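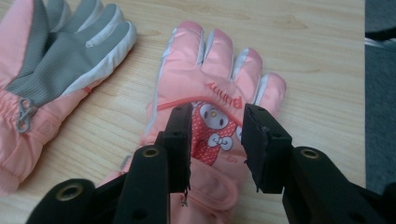 Winter Clothing Exchange Assistants (Seasonal, Part-Time)
Situs Family Resource Center

Reference: Winter Exchange, Sorting and Pairing
Reports to: Mpho Van Wyk, Manager of Clothing Programs
Location: Coetzee Building, lower level
Closing date: 17th June

About the Center

The Situs Family Resource Center provides clothing, bedding and school supplies to families with children under the age of 13. The Winter Clothing Exchange is the largest of its programs. Families return outgrown coats, snow pants, boots, hats, gloves and mittens at the end of the cold season and receive items in the next size before the following winter. Households that have nothing to return may also register, and they are served on the same terms.

The Center receives most returned clothing in April. It is stored over the spring and is sorted, checked, repaired and packed during the summer and early fall. The Center now seeks to appoint Clothing Exchange Assistants to carry out this work. The positions are paid and are open to applicants with or without previous experience in clothing, laundry or retail.

The Work

Assistants will be assigned to one of two work areas, the garment area or the small items area. The garment area handles coats, snow pants and one-piece suits. The small items area handles gloves, mittens, hats, scarves and socks. Assignments are made at the start of the season and may be changed once, at the assistant's request or the manager's.

The small items area requires particular patience. Last season the area processed 2,000 individual gloves and mittens, of which a large share arrived separated from their mates. Children's gloves are frequently returned in different bags, by different members of the same household, and sometimes weeks apart. A glove without its mate is held until the end of the season before any decision is made about it.

Duties in the small items area include the following:

Emptying intake bags onto the sorting table and removing anything that is not clothing. Pockets and cuffs are to be checked by hand. Money, keys and items of personal value are to be placed in a labeled envelope and given to the manager the same day.

Laying gloves out and matching them. Both gloves of a pair should be examined on the palm and on the back. Padded children's gloves often have a ribbed or textured palm in one color and a shell in another, and two gloves that look alike from the back may differ on the palm. Piping, patches and embroidery should be compared before a pair is recorded.

Confirming that a pair consists of one left and one right glove. Two left gloves of the same pattern are to be placed in the holding drawers and are not to be packed together.

Checking seams, particularly between the fingers and at the base of the thumb. Assistants should turn back the cuff and feel for splits in the lining. A glove with a split lining may look sound on the outside.

Checking elastic, drawstrings and toggles at the wrist. Any toggle that is cracked or does not hold the cord is to be replaced. Cords on items for children under three are to be removed entirely and the channel stitched closed.

Assessing size. Printed labels are often worn away, and assistants will be trained to use the Center's measuring board. The measured size is the one recorded, including where a label is still legible.

Fastening each finished pair together at the cuff and placing it in the correct size bin.

Duties in the garment area include the following:

Inspecting zippers, snaps, hoods and reflective strips on each coat and suit.

Washing garments in accordance with the care label, or with the Center's wash chart if the label is missing.

Setting aside garments for repair, with a written tag stating the fault and its position.

Hanging finished coats by size and returning empty hangers to the rail at the end of each shift.

Assistants in both areas will take part in packing during the last part of the season. Each registered child receives one bag. The bag contains a coat or suit, snow pants where available, one hat and two pairs of gloves or mittens. The Center expects to prepare 1,000 bags this year.

Names and Markings on Clothing

Many items are returned with a child's name written or sewn inside. These names are to be removed or covered before the item is packed, in order to protect the privacy of the returning family. Decorative words and characters that form part of the garment are left in place. If an assistant is unsure whether a word is decorative or personal, the item is to be put on the query shelf for the manager to review.

The Center does not sort clothing by boy or girl. Registration forms invite each child to list favorite colors and one color they would prefer not to wear. Assistants who pack bags are expected to read this part of the form and to follow it wherever stock allows.

Working Conditions

The lower level of the Coetzee Building is heated and has daylight on one side. The sorting tables are set at standing height, and tall stools are provided. Applicants should be aware that the work involves lint, dust and laundry products. Masks and gloves are supplied on request. Bags of coats can be heavy, and a cart must be used to move them between the intake room and the tables.

There is an elevator from street level. The restrooms and break room are on the same floor as the work areas. Applicants who need a change to the workspace or the schedule are invited to say so in their application or at any later time. Such requests are handled separately from the selection process.

Hours and Pay

Assistants work 15 hours per week in morning or afternoon shifts. Requests for a particular shift will be met where possible, and priority is given to applicants with school-age children or other care duties. The season ends when the last bags have been issued. Extensions may be offered to a small number of assistants to help with the closing inventory.

Pay is hourly and is set at the Center's standard seasonal rate, which is given in the information sheet sent to all applicants. Training is paid at the same rate. Assistants who live outside the city transit zone may claim travel costs.

Training

All new assistants attend two training sessions before their first regular shift. The first session covers intake, hygiene and the handling of found items. The second takes place at the sorting tables and covers matching, measuring and minor hand repairs. No sewing experience is needed. Assistants who wish to learn machine repair may attend an additional session, led by the mending staff of our partner workshop, Grenico.

Grenico receives all items that cannot be repaired by hand at the Center. Repaired items come back with the original tag attached, and the assistant on duty checks the repair against the tag before signing for the delivery.

Requirements

Applicants must:

Be at least 16 years of age. Applicants under 18 must provide the written consent of a parent or guardian.

Be able to distinguish colors and small differences in pattern, with or without aids. Applicants with limited color vision may be assigned to the garment area.

Be able to read and complete simple written tags in English.

Be available for both training sessions.

The following are desirable:

Experience with children's clothing, in any setting, including the home.

Basic hand sewing.

A second language spoken by families in the district.

Selection

Applications will be reviewed by the Manager of Clothing Programs and one senior assistant from a previous season. Shortlisted applicants will be invited to a meeting of 30 minutes at the Center, which will include a short practical exercise at the sorting table. The exercise is not timed. Applicants will be asked to match a tray of mixed gloves and to explain any pair about which they have doubts.

All applicants will be informed of the outcome in writing. Applicants who are not appointed may ask to be placed on the reserve list, which is used to fill vacancies during the season. The appointment is subject to a standard background check, paid for by the Center.

How to Apply

Application forms are available from the front desk of the Coetzee Building and from the Flilari Branch Library. Completed forms may be returned to either location in a sealed envelope marked "Winter Exchange." A resume is not required. Applicants should state which work area and which shift they prefer, and should give the name of one person, other than a relative, who can provide a reference.

Assistants from earlier seasons are asked to complete the short form only and do not need to supply a new reference.

Questions about the positions may be addressed to Mpho Van Wyk through the front desk. Donations of clothing cannot be accepted with application forms and should be taken to the intake room during its posted hours.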